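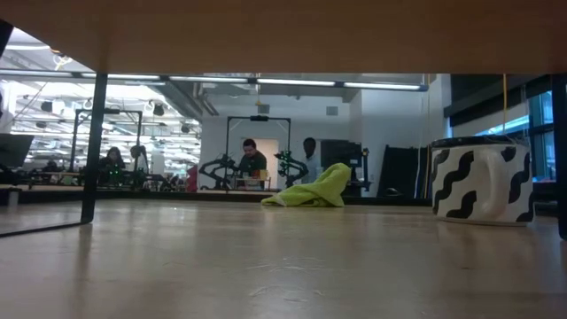 Eigentlich wollte ich über Festivalmode schreiben. Dann hat Idalina Matos im September ihre Tour abgesagt, und in meiner Timeline war plötzlich die Hölle los. Stimmbänder kaputt, Band zerstritten, Entzug, heimlich schwanger, alles innerhalb eines Nachmittags! Da war mir klar, dass ich mein Projekt für das Seminar „Promis, Presse, Publikum“ noch mal umschmeiße.

Meine Frage war am Ende ziemlich simpel: Was machen Unterhaltungsseiten aus einer Krankmeldung, zu der es kaum Informationen gibt? Das Management hatte nämlich nur einen kurzen Text veröffentlicht. Darin stand, dass Idalina Matos am Kehlkopf operiert wird und bis auf Weiteres nicht auftritt. Kein Wort zur Diagnose, kein Datum für die Rückkehr, dafür ein Dank an die Fans und der Hinweis, dass das Konzert in Nulutberg nachgeholt werden soll.

## Wie ich vorgegangen bin

Ich habe Überschriften gesammelt. Sehr viele Überschriften. Mein Zeitraum ging von der Absage bis zu ihrem ersten Interview danach, und zusammengekommen sind 308 Stück, von großen Portalen bis zu Blogs, die vermutlich eine einzige Person nachts vollschreibt. Die habe ich in eine Tabelle gepackt und nach drei Sorten sortiert: Meldung (gibt wieder, was das Management gesagt hat), Frage („Verliert sie ihre Stimme für immer?“) und Behauptung (sagt etwas, wofür es gar keine Quelle gibt).

Das klingt ordentlicher, als es war. Beim ersten Durchgang habe ich Fragen und Behauptungen ständig durcheinandergeworfen und musste wieder von vorne anfangen. „Große Sorge um Idalina“ – ist das jetzt eine Meldung? Wer sorgt sich denn da? Ich habe mir irgendwann die Regel gegeben, dass ich den ersten Absatz vom Artikel mitlese und danach entscheide. Ganz sauber ist das nicht, weil ich damit streng genommen nicht mehr nur Überschriften untersuche. Ich habe die Regel aber bei allen angewendet und die Wackelkandidaten gelb markiert.

Zusätzlich habe ich mit Salvador Torres gesprochen, der früher beim Stadtmagazin Clamden die Musikseite gemacht hat. Er hatte 30 Minuten Zeit und hat fast die ganze davon geredet (zum Glück, meine vorbereiteten Fragen waren nämlich nicht so toll).

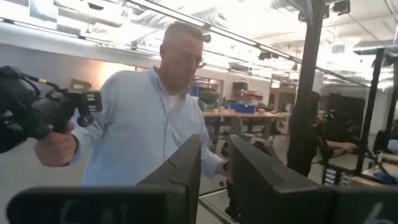 Was er erzählt hat, fand ich spannender als meine Tabelle. Bei Clamden gab es wohl die Absprache, über Krankheiten nur dann zu schreiben, wenn die betroffene Person selbst etwas dazu gesagt hat oder ein Konzert ausfällt. Im zweiten Fall kam dann nur der Ausfall ins Heft. „Wir hatten aber auch bloß einmal im Monat Redaktionsschluss“, meinte er. Online sitzt einem der nächste Artikel sofort im Nacken, und wenn alle anderen schon drei Texte haben, schreibt man eben den vierten, auch ohne neue Information.

## Was rausgekommen ist

Fast 200 der Überschriften waren Fragen oder Behauptungen. Damit hatte ich gerechnet, aber nicht mit der Reihenfolge! Ich dachte, es geht sachlich los und wird dann wilder. Bei mir standen die wildesten Sachen ganz am Anfang, und je länger es nichts Neues gab, desto lahmer wurden die Texte. Am Schluss hieß es nur noch „So geht es Idalina heute“, und im Artikel stand dann, dass man es nicht weiß.

Die zweite Überraschung war das Gerücht mit dem Streit in der Band. Alle beriefen sich auf einen Auftritt beim Flemmont-Festival, bei dem sie den Gitarristen Garcia angeblich nicht angeschaut hat. Ich habe den Mitschnitt gesucht und mir komplett angesehen. Sie schaut ihn beim zweiten Lied an, beim vierten lachen beide zusammen, und bei der Zugabe stellt sie ihn sogar vor. Den Mitschnitt hatte von den Blogs offenbar keiner verlinkt, zumindest habe ich keinen Link gefunden. 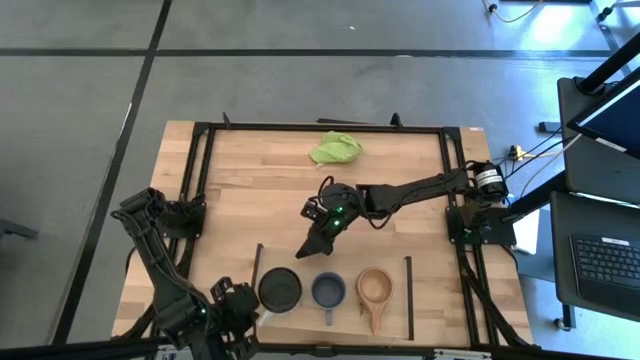 Im ersten Interview nach der Operation hat sie die Gerüchte dann selbst angesprochen. Sie durfte lange gar nicht sprechen und hat in der Zeit alles gelesen, was über sie geschrieben wurde, ohne antworten zu können. Die Stelle habe ich dreimal angehört. Über ihre Stimme sagt sie nur, dass sie jeden Tag übt und dass die hohen Töne noch warten müssen.

## Was ich anders machen würde

Ich würde früher anfangen zu speichern. Einige Artikel wurden nachträglich geändert, und ich habe teilweise nur noch die brave Version erwischt. Außerdem würde ich eine zweite Person mitsortieren lassen, dann hätte ich jetzt weniger Gelb in der Tabelle. Eine kleine Umfrage unter Fans war auch geplant, die habe ich zeitlich nicht mehr geschafft.

Abgegeben am 20. Februar 2024. Die Tabelle hängt als Datei an, die Notizen vom Gespräch mit Salvador Torres gibt es auf Nachfrage bei mir, er wollte sie nicht komplett hochgeladen haben.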